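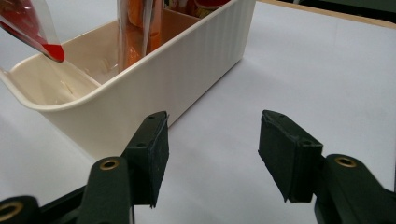 Warklow Community Kitchen: progress report for July
Prepared for the Heydari Fund by Nazanin Mohammadi

Work in this period was mostly on the dry store and the serving tables. The store had been the main complaint in the last round of user comments, as groups could not find basic items and were buying duplicates.

Storage
We bought 14 plastic baskets with dividers from the equipment line. Each cooking group now has one, and the rest are kept for shared items. Tall containers go in one compartment and packets and small bags in the other, so that the packets no longer end up underneath. The baskets are cream and all look much the same, so we still need labels. Wael Kamel is getting a price for these.

The baskets are filled on the table before each session and go back to the shelf afterwards. Filling them takes 12 minutes if the store has been left in order. After the Wednesday group it has sometimes taken longer, and we have asked that group to finish cooking earlier.

Sessions
Six sessions were held at Warklow and one at Wornside. The second Wornside session was cancelled when the water was off. It will be held next month at no extra cost to the grant.

Spending
Storage came in under budget. We would like to move the remainder to the shelving line, as the lowest shelf in the store is too shallow for the baskets. Please confirm whether this needs a formal request.

Next period
Fit the deeper shelf, label the baskets and agree a stock list with Drunddale, who share the store on weekday mornings. The list is in draft and will be sent with the next report.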